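Student Robotics Project Forum: Bed-Making Task, Team Grudura

rokeke
Members are reminded that April entries must cover the sheet task in full. Both hand-held grippers should be logged.

m_shehata
I respectfully disagree. The cloth task has 1060 recordings and the sheet only 2. Folding should take priority.
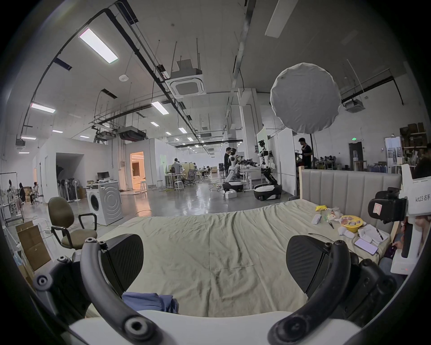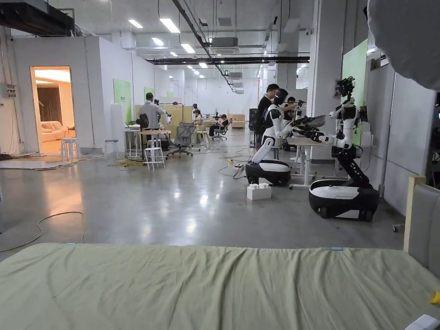 rokeke
The rules list the sheet first. The order stands.

aisling.d
Could the teams alternate? I will submit the proposal by noon.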